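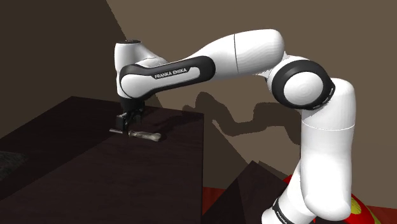

*Computer-rendered robot arm, its black gripper just above a dark brown table.*

# How long is a long game?

Friday, March 12, 1999

The box for Prerka promises 72 hours of play. It's printed on the front in a yellow starburst, the kind supermarkets use for washing powder, and the bloke at the counter pointed to it when I hesitated over the price. I've finished Prerka now. I won't dispute the figure. I'd like to know what I was supposed to have been doing for most of it.

A good part went on walking. You walk from the harbour to the monastery to be told the abbot is at the harbour. You walk back. The abbot wants a lantern, and the lantern is in the monastery. I accept that role-playing games have always had errands in them, and I've run plenty without complaint, but there used to be some pretence that the errand led somewhere. Half of these are conversations with a hallway in the middle.

Then there are the fights. Every few steps the screen swirls, the music changes, and three crabs have a go at you. By the second disc the crabs can't hurt you at all. You still have to watch your party line up, draw weapons, hit the crabs and do the little victory dance, and you can't skip the dance. I tried every button on the pad.

Fluvis, who publish the thing, have been at this for a while. Their puzzle game last year was sold on its 104 levels. I got well into it before I noticed that the later ones were the earlier ones turned upside down with a clock added. I don't know whether that counts as a new level. I do know it counts on the box.

The magazines don't help. Prerka got 94 per cent in the one I buy, and "lifespan" had its own score in the little panel at the end, along with graphics and sound. Every long game does well in that column and every short one gets marked down. I've never seen a reviewer take marks off for a game that was too long, and I doubt most of them have time to reach the bit where it becomes too long. They have a page to fill by the end of the month. Fair enough, I wouldn't finish it either in their shoes, but then leave the lifespan score blank.

I can hear the reply, and I've had it from friends across my own kitchen table. Games are expensive. If you're fifteen and you get two a year, birthday and Christmas, you want them to last. I was that kid, and I remember it well enough to be suspicious of the argument. What I played over and over on those school holidays were short games. You could get through one in an afternoon if you were good, and I wasn't, so it took all summer. They lasted by being hard, or by being nice to be in.

Moradi is the one I keep bringing up, and people are tired of hearing it. It came out in February, hardly anyone stocked it, and you can see the end of it in a weekend. It has one map, a valley with a river down the middle, and you spend the game learning where the river can be crossed. I've played it five times. On the third go I found a ford I'd ridden past on both of the others. The magazine gave it a poor lifespan score and said to rent it.

By the arithmetic on the box, Prerka is much the better buy. By mine it's sitting in the drawer with the memory card full of saves I'll never load, and Moradi hasn't been out of the machine.

Now Fluvis have announced Odosa for the year 2000, on four discs, and the advertisement says it will be their longest game yet. That's the main claim. There's a picture of a castle and a line about an epic journey, and nothing whatever about what you do when you get there. Maybe it'll be wonderful. There have been long games I didn't want to end, and I'd be pleased to find another. But I'd want somebody to tell me how many of those hours have crabs in them.

My suggestion for the magazines is simple enough. Drop the lifespan score and print how far the reviewer got. If it's the end of the first disc, say so. I'd trust the rest of the page a good deal more, and I could decide for myself whether the lantern was worth fetching.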